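Success rates in textile handling are counting the wrong thing

15 February 2018

Most papers on picking up cloth report one number. The gripper closed on something, the something came out of the bin, and it was still in the jaws at the end of the lift. That is recorded as a success, the successes are divided by the attempts, and the result goes in the abstract. I have written abstracts of this kind myself. I now think the figure tells the reader very little, and that our part of the field should stop leading with it.

My reasons come from the Merar trials at Zovcombe. The task was to empty a basket of mixed neckties, one tie at a time, and lay each on a bench for sorting. Ties were chosen for dull reasons. They are cheap, they are long and thin, they come in many patterns, and a basket of them tangles without any help from us. We ran 173 picks with a wrist camera and a two-finger gripper. By the usual definition the method did well enough to publish.

We then scored the same recordings again with two further questions. Did exactly one tie leave the basket? Was it the tie the planner had named? The order in which the methods ranked changed. The variant that had come second on lifts came first on single lifts, and the one we had been ready to recommend fell to last. It was very good at closing on fabric. It had little idea whose fabric it was closing on.

The difficulty is one of ownership. A rigid object that is partly hidden usually shows enough of its shape for the rest to be guessed. A strip of cloth does not. It can go under a neighbour and come out a hand's width away at another angle, with nothing in its outline to connect the two pieces. Pattern helps where there is one, but it also misleads, as a fold changes the apparent spacing of a print and two plain dark ties in shadow are nearly the same to the camera.

Our first segmentation stage, Ultitz, treated each connected patch of similar texture as one item. It was fast and, on a flat table, adequate. In the basket it regularly reported more ties than we had put in. The second stage built a Delaunay triangulation over the patch centres and scored each edge for the chance that both ends belonged to the same tie, using colour, print and the direction of the weave. Patches were then merged along the strong edges. This is not a clever idea and we make no claim for it as one. Its value is that it produces a statement which can be checked: these three patches are one tie, and the grasp is on that tie.

The objection I hear most is that none of this matters if the robot can simply try again. If two ties come up, shake one off. In a laboratory with 24 ties and a patient operator that is a fair answer. In a sorting line it is not, for a double pick that goes unnoticed ends up as a wrong record further down, and a double pick that is noticed costs a full cycle. Shaking also makes the next view worse. We found the basket harder to read after a failed lift than before it, and a metric that treats every attempt as independent cannot show this. 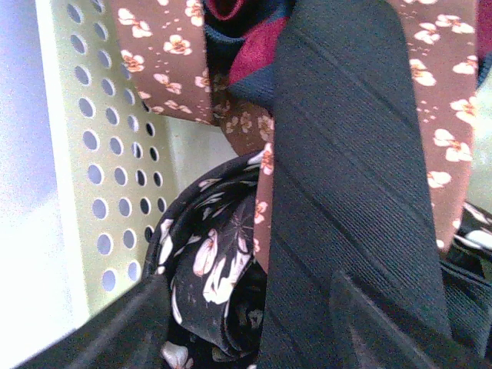
Wrist camera view into the tie basket. The brown floral tie is visible in three separate stretches, partly covered by the navy one.

A view like the one reproduced with this essay makes the point better than a table. Any reader will join the brown stretches at once, though the blossoms on the right are larger than those at the upper left. A method that scores patches one by one has no reason to join them, and it may rank each as a separate candidate. The navy tie is the sensible first target, being in front of everything else. A lift rate cannot distinguish a planner that chose it for that reason from one that chose it because it was the largest thing in view.

I would ask for three changes. Report single-item lifts beside total lifts. Report whether the item lifted was the item intended. Publish the order of the picks, so that others can see how performance changes as the basket empties. In our trials the last 4 ties were easy for every method, and including them in the average flattered all of us.

The extra labelling took one person 48 hours – tedious work, but much less than the time spent tuning the gripper. The cost of leaving it out is a literature in which methods cannot be compared, and in which the best grabber of loose cloth is taken for the best handler of garments. We will be rescoring the older Zovcombe recordings on the same basis, including those behind results we have already presented.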